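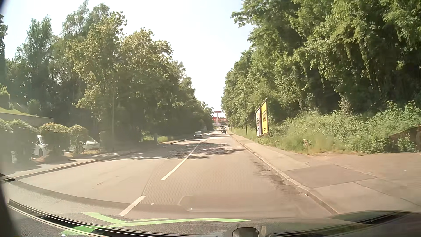

Outbound, the tree-lined stretch, traffic well ahead.

Clorkier Forum > Running costs > Trip computer against brim-to-brim
Reading time: 4 minutes

Arnout Hoekstra wrote:
I have finished comparing the trip computer in my Cliltico diesel with the figure from the pump. Distance covered was 1,924 km, all on the same mixed route to Briluritz and back. The display was optimistic by 8 per cent over the full distance. I expected an error in that direction but a smaller one.

Method: same filling station, same pump, fill to the first click, wait one minute, fill to the second click, stop. Trip meter reset before moving off. Litres taken from the receipt. Tyre pressures set cold at the start of each tank. Air conditioning off throughout, which was uncomfortable in September but removes one variable.

The consumption shown on the display was noted at each fill and weighted by distance. Averaging the tank figures without weighting gives a different answer, and I see this done often here.

quillmarsh wrote:
Second click is not repeatable. The cut-off depends on flow rate and on how the nozzle sits in the neck. You could be out by a litre either way.

Arnout Hoekstra wrote:
Agreed for a single tank. The error does not accumulate, though. Only the first and last fills matter, and everything between cancels. Over this distance a litre is well below the difference I am reporting.

quillmarsh wrote:
Fine, I accept that. What about the odometer? If it over-reads, your pump figure is wrong too.

Arnout Hoekstra wrote:
Checked against the kilometre posts on the 100 km section before the turn-off. The error was too small to correct for. The speedometer over-reads, as they all do, but it is not the same signal once it has been through the instrument cluster.
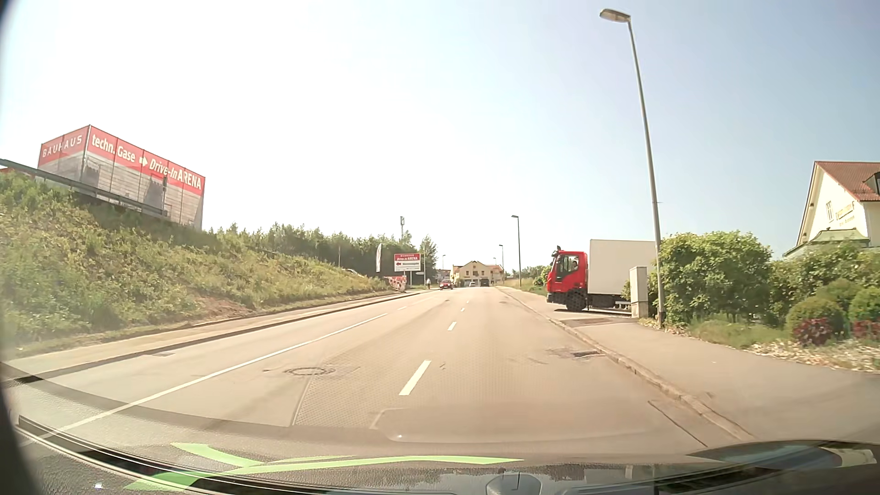
Dunlinbay wrote:
The likely cause is the injector map. The car does not measure fuel. It adds up commanded injection quantity, and that drifts from delivered quantity as the injectors wear. Mine was close to correct when new and has crept since. A Willems logger on the diagnostic port will not help, as it reads the same calculated value.

tern_and_co wrote:
I don't think wear explains it. My Cliltico was optimistic from delivery. I recorded 1,074 km in the first month and the gap was already there. It looks like a fixed scaling choice by the maker.

Dunlinbay wrote:
One car, and a short record. A new engine is also running in, so the temperature correction may be doing odd things.

tern_and_co wrote:
Running in changes consumption. It should not change the ratio between what is displayed and what is burned. Those are two separate quantities.

Arnout Hoekstra wrote:
I side with tern_and_co on the ratio, but I have no early data of my own. One thing I can add is that the gap was wider on tanks with a lot of queueing. Idle quantities are small, and a fixed error per injection counts for more there. 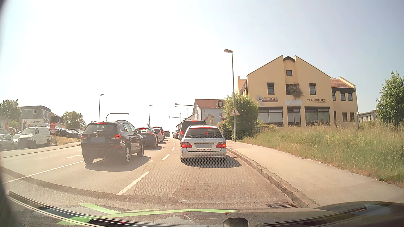
Applying a correction

Arnout Hoekstra wrote:
Several people asked by message. Divide the pump figure by the displayed figure for each long record, then multiply future readings by that ratio. Do not use a ratio taken from one tank. Recalculate after any injector or sensor work. Some cars let a workshop enter the factor in the cluster. I have left mine alone, because I want the old and new records to be comparable.

quillmarsh wrote:
Keep the receipts as well. Thermal paper fades, so copy the litres into the log the same day.

Reader comments

pebblegate: Does the fuel card statement give litres to two decimals? Mine rounds, and the receipt doesn't.

Oskarine: I have used brim-to-brim for years and stopped looking at the display. The range estimate is the only part I still read.

mossline: Would like to see the same test with winter diesel.

Contact | Copyright Clorkier Forum | Back to top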